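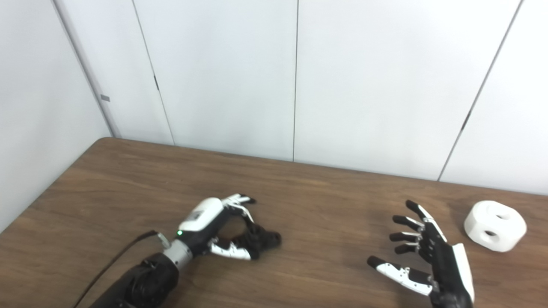

Gintarė Jõgi wrote in to ask whether a brown wooden table can live happily in a room with white panelling, or whether it all ends up looking a bit cold. Go for it, Gintarė! A warm, medium-brown grain is lovely against white – let it show and skip the tablecloth. We're talking tables all evening at Irnside on Tuesday, and Reet Pētersons is bringing her beeswax polish (50 tins, so come early).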